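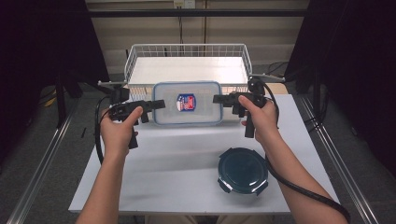 3.2 Keeping the two grippers in step

When we first wrote the planner for Kartha, back in March, we let each gripper follow its own path, and we were rather fond of how simple that was. The trouble came with clear plastic, where the depth readings wander and the two sides slowly drift apart. So we now plan for the pair together – one shared target, updated every 150 ms.

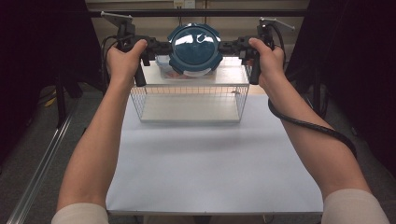 Figure 4. Food container held between the two hand-held grippers over a wire basket.

The shared target also made tuning a good deal kinder on us, with 9 settings left where there had been 12.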